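The Greltlow Utensil Stand

2 min read

If your kitchen is anything like mine, the drawer next to the stove is where good spoons go to get lost (mine has to be jiggled open with a butter knife, and the ladle is always the culprit). The Greltlow is our answer to that drawer. It's a plain upright stand for the tools you reach for every day, and we've been selling it out of the Prostside shop long enough that people now come in asking for "the pole thing."

A heavy round base sits flat on the counter and one post goes straight up from it, with a hanging ring at the top. Anything with a hole or a loop in the handle will hang: wooden spoons, slotted spoons, the spatula your aunt gave you, a whisk if you tie a bit of string on it. The post is 40 cm tall, so please measure under your cabinets before you order! Milagros Cuervo, who runs our returns desk, would thank you for it.

We make it in two finishes, polished and matte. Polished is the prettier one on a Saturday morning with the sun coming in, and it does show fingerprints. Matte hides them better but costs a little more, and it's usually out of stock by May. Both are made for us by Gerkach, who also do the hooks for our Chávez pot rail, and the hooks fit either product if you ever want to swap them around.

Care is easy. Wipe it down with a damp cloth, dry it with a soft one, and keep scouring pads well away from it. The felt ring under the base can be peeled off and replaced, and we keep spares behind the counter for anybody who asks. Wooden spoons should be properly dry before you hang them, and a little mineral oil now and then keeps them from going fuzzy.

Item number 437. Returns are accepted for 30 days, unused, in the original box. Extra hooks are sold in packs of 2. Gift wrap is available in the shop but not by mail, I'm sorry to say, as the paper never survives the trip.
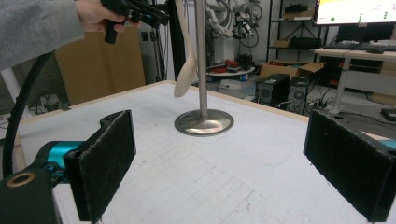 Page last changed: May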